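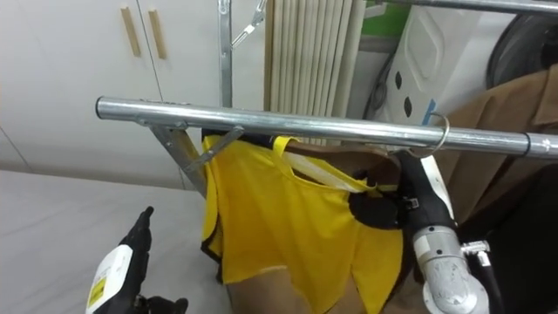

Right gripper on the shoulder of the yellow one, drying rack task.

Second station or spare parts? Budget closes in July
Forum: Purchasing and Planning

rackside_renu
Posted May 5, 2025

I have to turn in an equipment request for next year and I'd like some outside opinions before I do. We have one two-arm robot from Gandeo that works on laundry. Hanging, taking down, moving things along a rail, some folding. Sarita Shakya runs the lab and she wants a second full station. I run the day-to-day and I'm leaning toward keeping one station and putting the money into spares and a service plan.

Where we are now. The robot was down for 31 working days last year. Most of that was waiting on parts. The wrist on the right side had to go back once and the cable on that side has been replaced. Gripper pads from Atell are $199 a set and we go through them faster than I planned for. I had no line for pads in the last budget, so they came out of general supplies, and I got a note about it.

The second station would come with its own rack, its own furniture, another computer and another service contract. We have the floor space if the big table moves.

The other thing on the table is a lease from Bivine. Different arms, so the grippers don't swap over. Has anyone here gone that way?

– Renu Rathore

tomcat_fixtures
Don't buy a second station to solve a downtime problem. You'll have two stations with downtime. Find out which part you waited on longest, buy that part and put it on a shelf. If it's the wrist, price a wrist.

Also, put pads in as their own line. Finance people don't mind a consumable if it has a name. They mind it when it shows up in the wrong place.

halfstitch
I disagree with tomcat, at least partly. We were a one-robot shop for years and everything stopped whenever it stopped. People stood around. Salaries are a lot bigger than arms if you add them up over a year. With two of the same model you also have a donor machine. I know the vendor says not to do that. Everyone does it.

What kind of hours are you getting out of it when it's healthy?

rackside_renu
In a good month, 80 hours of actual running. I log it from the controller, so that doesn't include setup or people rearranging clothes.

tomcat_fixtures
Then you aren't short of robot. One machine can do far more than that in a month. What eats the rest?

rackside_renu
Setup, mostly. Somebody has to put the clothes back on the rail between runs, and untangle straps. The yellow one goes over the pipe by a narrow strap and it's slow to reset by hand so that it hangs the same general way. Then there's scheduling. Two projects share the station and they want the rack in different places.

halfstitch
See, that last sentence is the argument for two stations. Shared setup is the worst. We lost mornings to moving one table back and forth.

quietload
Could you get most of that by buying a second rack and some casters? A drying rack is cheap. Put each project's rack on a marked spot on the floor and roll them in and out. I wouldn't spend robot money on a furniture problem.

I'd think about the rail too. Yours is polished chrome. We had trouble with shiny tubing and depth cameras and ended up with a matte one. Costs next to nothing, but it ought to be in the request so it gets bought at the same time and you don't end up with two different rails.

rackside_renu
We want some shiny metal in there on purpose. People have chrome racks at home. But a matte one as the second rack is a good idea and I'll add it.

deepshelf
On the Bivine lease. We did it for 26 weeks. Here's what I'd want to have known.

The monthly price was fair. Delivery was on time. The arms were fine. The trouble was everything around the arms. Our gripper mounts didn't fit, so we paid for adapter plates. The adapters put the fingers a bit farther out, so we had to redo calibration and then some of the older data didn't line up with the newer data. Insurance was on us. Return shipping was on us, in the original crates, and we had thrown out a crate.

If you lease, lease the same thing you already have, or treat it as a totally separate project with its own budget.

quietload
Does Gandeo lease at all?

deepshelf
Not to us. They offered a refurb unit with a shorter warranty. We passed on it and I kind of regret that.

rackside_renu
They offered us a refurb as well. I hadn't taken it seriously. Sarita doesn't like the idea.

sshakya
Sarita here. Renu told me she posted, so I may as well give my side.

I'm not against spares. I'm against asking for spares only, and finding out the year after that we can't get a station approved at all. Capital money and supply money are different pots where we work. If I don't ask for the capital this cycle, it goes to another group and I start over. Spares can come out of operating money any month of the year.

My trouble with the refurb is the wrist. We already had one go back. I don't want to pay for someone else's old wrist.

tomcat_fixtures
Fair point about the pots. That changes my answer some. I still say have a spare wrist on the shelf before the second station shows up.

You can ask for new wrists on a refurb, by the way. Get it in writing on the quote. A friend at Nigam did that, arms refurbished and wrists new, and the warranty on the wrists ran the same as on a new unit.

halfstitch
Agree with Sarita on timing. Use the capital money when you can get it.

One thing on the plan itself though. Is the second station meant to be the same as the first? In the picture the right side is doing a pinch on the shoulder of the garment and the left has fingers up in the corner. If you mostly pinch cloth, do you need the same hands on the new one? Hands are a big piece of the price on ours. Simple grippers on both sides might save enough to pay for your spares.

sshakya
We've talked about that. I'd rather have them identical. If a person trained on one can walk over to the other and start, that's worth money to me.

rackside_renu
And I'd rather have the cheaper hands on the second one. This is the one we go back and forth on most. For hanging, a pinch does nearly all of it. Taking a heavy coat off the rail is the case where I'd want more than that, and coats could stay at station one.

quietload
Splitting tasks by station sounds nice, then one goes down and it's always the one with the coats. I'm with Sarita on keeping them the same.

deepshelf
I'm with Renu. Fewer fingers, fewer things to break. You can always upgrade the hands later if the wrist flange is the same. Ask for that on the quote too.

Other stuff people forget to budget for, from my own list:
Power at the second spot. We needed an electrician.
Cable covers and strain relief. If you've already replaced a cable, figure out where it bends and put money toward that.
Clothes. They wear out. Buy duplicates of the ones you test on before the store stops carrying them.
Storage for all of the above.
Somebody's time to accept the delivery and run the checkout.

rackside_renu
Clothes is a good one. The tan piece and the big brown coat came out of somebody's donation bag, so there are no duplicates of either.

Where I think this lands. I'll write the request as a second Gandeo station on the capital side, with two quotes, new and refurb with new wrists. One spare wrist and a year of Atell pads on the operating side, each on its own line. Matte rack and casters as furniture. No lease. The hands question I'll leave as an option on both quotes and we'll fight about it when we see the prices.

sshakya
I can sign that. Please put the electrician in too. The outlet behind the big table is already full.

tomcat_fixtures
Ask both quotes for lead time on the wrist, in days, not "in stock." We had "in stock" turn into a whole season.

halfstitch
Post the refurb number when you get it if you're allowed to. A few of us are in the same boat for the fall.

rackside_renu
Will do if the quote doesn't say confidential. The last one did.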